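Why is a bowl round and a toaster slot long and skinny?

Kitchen things are shaped by their jobs. Soup spreads out in every direction, so a bowl needs a wall all the way around. Toast just stands there, so it gets a slot with wires to hold it up. Inside, the heating elements brown both sides.

Two bowls and a two-slot toaster:

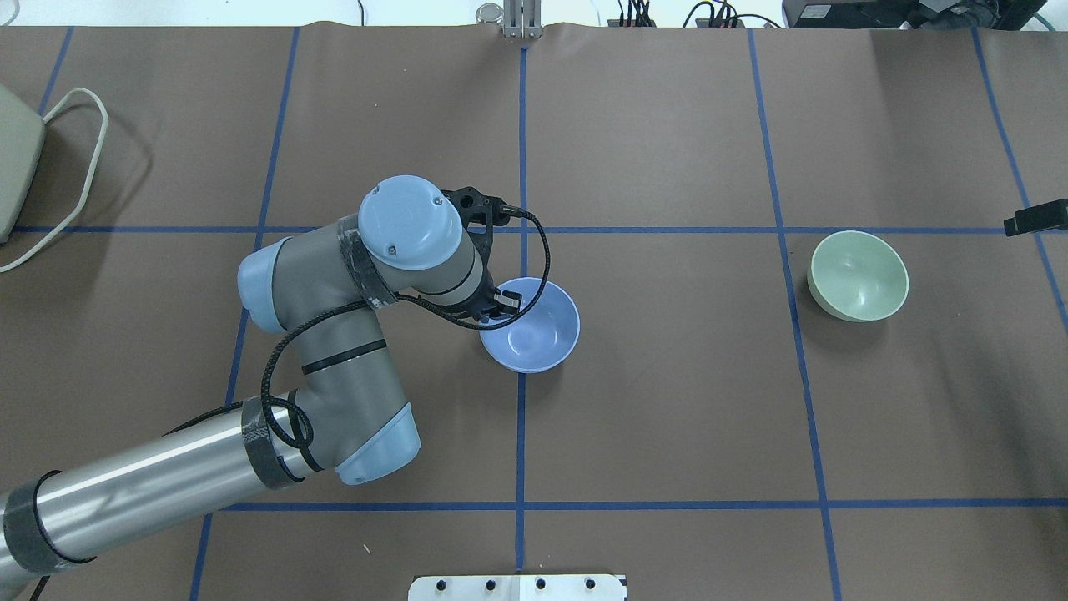
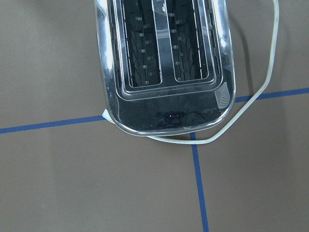 Could you make toast in a bowl? Chaltu Yilma, age 8, tried it on a sunny windowsill. After 17 minutes she had bread in a bowl.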